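Chapter 4
Budgeting for Grippers and Other End-of-Arm Equipment

The purchase price of a robot arm is quoted early and remembered by everyone. The cost of what is fitted to the end of it is often left to a single line marked "tooling". This chapter deals with that line. It covers the gripper, its fingers, spare parts, cabling and the hours needed to fit them, and it uses the Cirport assembly cell as a worked case. 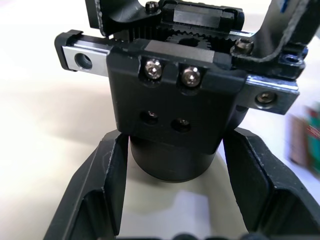
A first budget should separate items bought once from items bought again. Drive units and housings belong to the first group. Fingers, pads and fasteners belong to the second, and should be entered as a yearly sum. At Cirport the plan drawn up by Régis Pruvost allowed for 4 grippers and 16 spare fingers, ordered from Cordier with a delivery time of 9 weeks. The order was placed in January. No allowance was made for guide rails, and the omission is examined in Section 4.3.

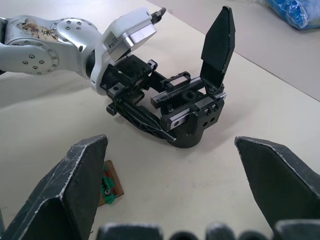
Figure 4.2 Parallel-jaw gripper with rack and pinion, mounted at the wrist of an arm.

4.1 Fixed and recurring costs

A fixed cost is one that does not change with hours of use. Mounting plates, controllers and training are normally treated in this way.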